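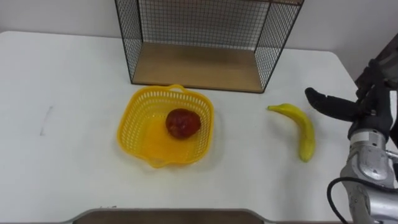
4. Setting up the Derach label printer

4.1 Loading a roll

1. Turn the printer off at the back and unplug it.
2. Press both side catches and lift the lid.
3. Drop the roll onto the spindle with the labels feeding from underneath.
4. Pull the leading edge past the tear bar by two labels.
5. Close the lid until both catches click.

Note: A standard roll holds 1,002 labels. The large roll holds 2,000 and needs the wide spindle, sold separately.

CAUTION: The tear bar is sharp. Keep fingers clear when closing the lid.

4.2 Calibrating

1. Plug the printer in and turn it on. The status light flashes amber.
2. Hold the feed button for five seconds, then let go. Three blank labels will feed through.
3. Wait for a steady green light. If it flashes red, reseat the roll and repeat from step 2.

Calibrate again whenever you change label size or colour.

4.3 Print darkness

Darkness is set to 80 at the factory. Lower it if barcodes look smudged. Raise it by five at a time if the print is faint, and run a test label after each change.

CAUTION: The print head stays hot after a long run. Let it cool for ten minutes before cleaning.

4.4 Storing spare rolls

Keep unopened rolls in their bags, away from heaters and direct sun. Thermal labels will grey if left in a parked car over summer.

For cleaning, see section 5.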